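Trisbridge Instant Win & Sweepstakes — Frequently Asked Questions

Updated Wed 8 January

How do I enter?
Fill out the form on the Trisbridge promo page. Name, email, zip code. Hit submit and the instant win game loads by itself. If it doesnt, refresh once. Only once — a second refresh can log you out.

Do I have to buy anything?
No. No purchase needed, and buying stuff won't help your odds. Codes from Ollero packs get you an extra play. Same for mail-in codes.

How often can I play?
One play per day per email. Code plays are on top of that, up to 10 for the whole promotion.

What are the prizes?
Grand prize (2 winners): a check for $1000 plus a Prukwood home makeover package.
Instant win: 800 Fawzy gift cards, $10 each.

Can I pick the colors and finishes in the makeover package?
Yes, from the Prukwood list. Wallpaper, tabletops, small fixtures. You get the list with your winner packet. No swaps once the order's in.
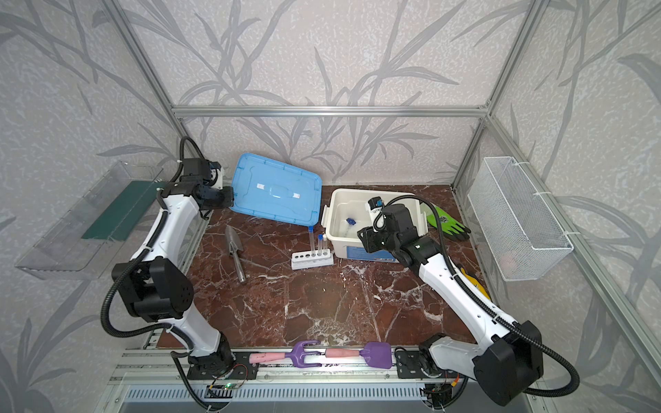
Marble-pattern tabletop, leaf-print wallpaper.

Can I take cash instead of the makeover?
Sorry, no. The check is the cash part.

Who can enter?
Legal residents of the 50 states and DC, 18 or older. Employees of Trisbridge, Prukwood, Fawzy and Ollero can't, and neither can anyone living in thier household.

When does it end?
Last day to play is May 10, 11:59 pm Eastern. Mail-in requests have to be postmarked by May 2.

I won instantly! Now what?
Check your email, including spam. Click the claim link within 10 days. No claim, no prize — it goes back in the pool.

How will I know if I won the grand prize?
Random drawing after the last entry period closes. Winners get an email first, then a form to sign and send back. We never ask for a credit card or a "processing fee." If somebody does, it's not us.

The game froze and I lost my play.
Happens mostly on older phones. Clear your cookies, log back in. Play still missing? Use the contact form and give us the email you signed up with.

Can I enter with two email addresses?
No. One person, one email. Extras get tossed.

Are prizes taxable?
Grand prize, yes, and taxes are on the winner. Ask your tax person, we can't give advice on that.

Void where prohibited. See Official Rules for the rest.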